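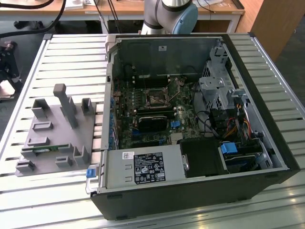
Interview: Shireen Mabuza on living with a catheter, and the valve that let her put the leg bag away

20 Dec 2024

Shireen Mabuza had a catheter fitted in May, after a spinal operation left her bladder unable to empty by itself. She was sent home to Skolleddale with a box of leg bags, a box of night bags and a leaflet. For the first few weeks she wore the leg bag all day, strapped to her calf under wide trousers.

"It did the job," she says. "I have no complaint about it as a piece of kit. But it fills up and gets heavy, and the straps slide down. I stopped wearing skirts and I stopped going swimming. I was emptying it in the car park at work because I didn't like the look of the toilets there."

It was Riaan Nkosi, the continence nurse at her local clinic, who suggested a catheter valve. This is a small tap that fits on the end of the catheter in place of a bag. The bladder holds the urine as it normally would, and the wearer opens the tap over a toilet every few hours. Mabuza was given two kinds to try and settled on the Skemby, which has a lever that flips up and down.

"The other one was a twist," she says. "My grip isn't good on the right side since the operation, and I couldn't be sure I'd closed it. With the lever I can feel it click."

She had one leak in the first week, when she sat down on a low sofa and the lever caught on the seam of her jeans. She now wears it a little higher and holds it in place with a soft strap around the thigh. The strap came from a firm called Busonar and is sold separately.

Nkosi is careful about who he offers a valve to. "You need a bladder that can hold a reasonable amount and you need to remember to empty it," he says. "If someone has memory problems, or there is any worry about the kidneys, I would keep them on a bag. We check first. I don't want people reading about it and swapping over by themselves."

He tells most of his patients to open the valve every 3 to 4 hours during the day, and sooner if they feel full. Mabuza gets some feeling when her bladder fills, though less than she used to. She sets an alarm on her phone.

"My manager thought I had a lot of meetings," she says.

At night she does things differently. She connects a large drainage bag to the end of the valve, leaves the lever open and hangs the bag on a stand beside the bed. In the morning she closes the lever, takes the bag off and empties it. Nkosi says this is the usual arrangement and that it saves people getting up.

The valve itself is changed every week. Mabuza does hers on a Sunday evening after a bath. She washes her hands, has the new one open and ready, pinches the catheter and swaps them over. The first time took her 13 minutes and she had to lie down afterwards. Now she does it while the kettle boils.

Asked what she dislikes, she mentions the noise of the click in a quiet toilet, and the packaging, which she finds hard to tear. She would also like the lever to come in a darker colour, as the pale plastic shows through thin fabric. She has had one infection since May, which was treated with tablets. Nkosi says infections can happen with any catheter and that nobody should wait to see if one clears up. He wants to hear the same day if a patient has a temperature, pain or cloudy urine that smells strong, or if nothing comes out when the valve is opened.

"That last one is urgent," he says. "Check the tube isn't bent, and then ring us."

Mabuza drinks more than she did before. In the early days she cut down to keep the bag light, and was told off for it. She now fills a bottle with 300 ml of water and gets through several of them before tea.

She has been back in the pool since the autumn, with the catheter tucked into a swimsuit with a small skirt. In the spring she is going to Ñahui with her sister, a long flight with a change halfway. She has asked Nkosi for a letter to show at security and will pack her spare valves in her hand luggage. For the flight itself she plans to go back to a leg bag.

"I've still got most of the box," she says. "I might as well use them."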